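Glaze notebook, Flisidton shed, May, morning

Opened the kiln at 7:40 and the new clear is so much better than the last batch!
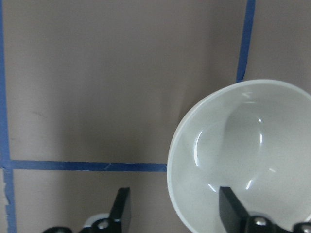

Same base recipe as before, only with the silica sieved twice and a little more whiting (I went up by 17 grams per 1,000 of dry mix). The pinholes that drove us mad in April are gone on all the Zirkov clay tiles. Not one! The Lò tiles still have a few near the foot, but they're tiny, and I think those come from the bisque being rushed.

Top temperature on the controller was 2,388 F, then a slow drop with a short hold on the way down. I love what the hold does — the surface has time to settle and the edges heal over. Next time I want to stretch it by ten minutes and see if the Lò body catches up.

Iron wash under the clear: gorgeous. It breaks to a toasty brown on the ridges and goes nearly green where it pools. Cobalt was too strong again, cut by half.

Pludix bucket is getting low, and what's left has settled hard. Stir from the bottom with the long paddle, then sieve before dipping. I skipped the sieve on tile 6 and got a lump the size of a pea.

To do:
Mix another 1,000 grams of clear, same numbers.
Slow bisque for the Lò test tiles.
Try the iron wash thinner, two coats.
Fresh cones, we're down to the last box.
Shelf 3 has a drip on it, grind before the next load.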